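Skills Practice Help > Suturing and knot tying

Thread keeps slipping off the driver when I wrap for an instrument tie
Posted by wetlab_second_year, Tue 29 October

I am working through running closure and instrument ties on tissue in the Ledemside wet lab, console only, two instruments: grasper in the left hand, needle driver in the right. Needle passes are acceptable. Bites are even and I can close a long incision without tearing the edges. The knots are the problem.

When I wrap the thread around the driver for the first throw, the loops slide down off the jaws and onto the wrist before I can reach for the short tail. If I move faster, the loops come off completely. If I move slower, I lose track of which strand is the tail. The session sheet gives 625 seconds for the closure with knots, and I spend almost 367 of them on tying.

I have tried a shorter thread and it helped a little. The tissue is moist and the loose strand tends to lie flat on it, so picking up the tail is also slow. Position at the start of a throw is below. 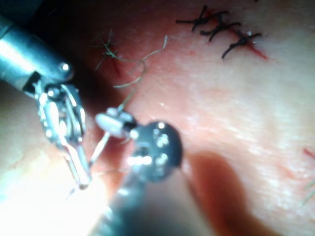 Grasper upper left, driver coming up from the bottom, loose thread running up the tissue.

What should I change first: wrist angle, thread length or where I hold the thread? I would also like to know if people tie with the needle still held or park it.

Adelino Seixas

Thread length first, then wrist angle. Where you hold the thread follows from those two.

Pull through until the short tail is 2 cm. A longer tail has to be dragged all the way through the loops, and most of the slipping happens during that drag. It also sticks to the surface along its whole length, so a short tail that stands up slightly is easier to grab.

For the wrap, keep the driver still and let the grasper carry the thread around it. Most people in their first months move both. Point the driver jaws toward the tail before you start wrapping. If they point away, you have to rotate the wrist with loops already on it, and the loops will migrate toward the joint. Once they are over the wrist housing they catch on the edges and you will not get them back neatly. Open the jaws slightly after the second wrap. This stops the loops from coming off the tip while you reach.

Work close to the tissue. The two tips should be near each other when the wrap is made, with only a short span of thread between them.

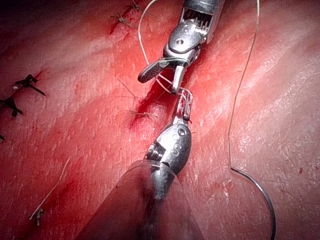 If the strands bunch up between the jaws, stop and open both instruments before pulling anything. Pulling on a tangle locks it, and then you are cutting thread and starting the knot again with less to work with. Let go with the driver, hold the long end with the grasper, and lift straight up from the tissue. In most cases the bunch opens by itself. If it does not, find the tail and back it out one loop at a time.

Hold the thread with the flat of the grasper jaws and away from the hinge. Thread that gets into the hinge will fray. Frayed thread drags, and the next throw will not lie flat.

On the needle: park it. Lay it on the tissue where you can see it, well clear of the incision, and tie with the thread alone. Holding it is quicker once you are good at it. I would leave that until your times are stable.

bench39

Are you using the Bremico thread? It has a lot of memory off the card. Stretch it gently between the two instruments before the first pass. Otherwise no idea, mine slips too.

Soudabeh Ebrahimi

Agree with Adelino on tail length. I disagree on opening the jaws after the second wrap. With a wet strand the loops drop into the gap and you close on them. I keep the jaws shut until the tip is next to the tail, then open only as far as needed.

Two further points. Check your camera distance. If you are zoomed in far enough to fill the view with tissue, the long end is out of sight and you will pull it without knowing how much is left. Back out for the tie, go in again for the next bite.

Second, practice the throws separately. Ten single throws on a spare piece, cut, repeat. We did this in August with the Ghorbani practice set and tying improved faster than it did with full closures. Alternate the wrap direction each time, or you will be making granny knots at a very good speed.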